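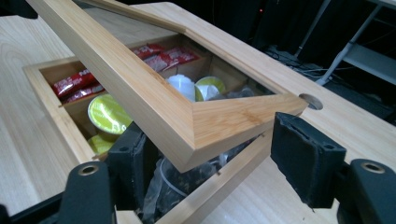 Trunel Gripper Build: FAQ

What can it pick up so far?
Coffee capsules and small packets, and we're working on box lids now! Hinged ones are tricky, but so much fun.

Why foam on the fingers?
It's grippy and cheap. Ours frays along the edges, so cut spares.

How long did the build take?
Five weekends at the Ellbridge shared workshop. Hanna Palamarchuk did the wiring — ask her about cable routing.

Can I build one at home?
Yes! A drill and a clear table will do.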